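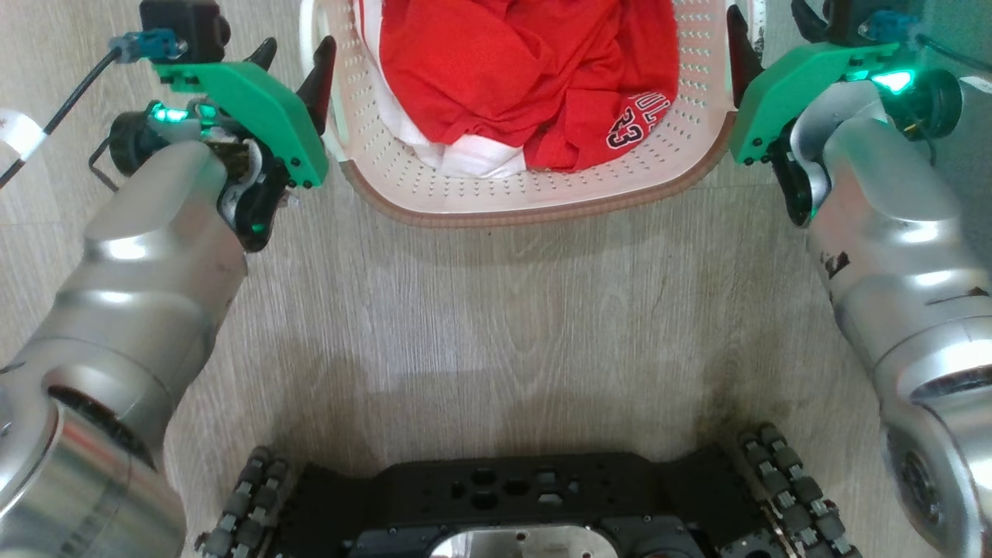

Page last changed: August, by U. Ghumman

Section 2. Sorting and Loading

You have reached the part of the Bellamy house manual that gets skipped the most, judging by the color of the team towels. Section 1 covered getting the machine level and the hoses on. Section 2 covers what goes in it. Read it once with your hands free and you won't have to read it again with a pink sock in each of them.

Before you start

You need one basket per load, a clear patch of floor, and ten minutes in which nobody is asking where their shin guards are. Any basket will do as long as it has holes in the walls. A basket with solid sides turns a damp jersey into a science project by morning.

Note: The basket goes on the floor for sorting. The top of the dryer looks like a table and vibrates like a bus.

2.1 Sorting

1. Set the basket down and take everything out, including the thing at the bottom. There is always a thing at the bottom.

2. Pull the reds away from the whites. A red jersey lying on top of a white garment, as in the picture, is fine for the trip down the hall. It is not fine for the trip through the wash.

3. Treat white garments with red trim as white. The trim has usually been through this before. If the garment is new, wash it alone and cold the first time and see what it does.

4. Turn anything with a printed number or lettering inside out. Prints crack when they rub against zippers, and a 23 with a crack through it can pass for a lot of other numbers from the far sideline.

5. Check for pins, mouthguards, gum and tape. Tape that goes through a hot dryer becomes part of the shirt.

Caution: Do not put red and white in together on the theory that cold water makes it safe. Cold water makes it slower. Ezekiel Ruiz-Ortega tested this theory on behalf of all of us, and the results are now the cleaning rags under the sink.

2.2 Loading the Jonwood

1. Open the door and look inside before you load. One forgotten red sock undoes all of 2.1.

2. Shake each jersey out as it goes in. A jersey that goes in bunched comes out bunched, with a dry spot in the middle that smells exactly the way it did before.

3. Fill the drum no higher than the top row of holes. If you have to lean on the door to close it, that is two loads.

4. Add detergent to the left drawer. The cup from Braltley has lines at 100 and 200 ml. Use the 100 line for jerseys. The 200 line is for bedding, and for people who enjoy rinsing.

5. Select COLD and GENTLE, then press START and hold it until the light stays on. A quick tap does nothing but make a hopeful noise.

Note: Skip the fabric softener on sports shirts. It coats the fabric, and then the sweat has nowhere to go except where it was.

2.3 Unloading

1. Take the load out as soon as the cycle ends. The buzzer sounds once and will not be repeating itself.

2. Turn printed shirts right side out only after they are dry.

3. Hang jerseys on the rack by the window. If you must use the dryer, choose LOW and stay in the house.

4. Put the empty basket back on the floor beside the machine, where the next person can find it with their toes.

Caution: Never iron directly on a number. The iron will win, and then you will have two things to clean.

2.4 If something has already turned pink

Keep it out of the dryer, as heat sets the color. Soak it in cold water with the Murkden color remover (upper shelf, behind the light bulbs) and follow the times on the packet. Rinse, look at it in daylight, and soak again if needed. A white shirt sometimes takes two rounds.

If the display shows code 362, the door isn't latched. Open it, remove the sleeve, close it again. Section 3 has the other codes.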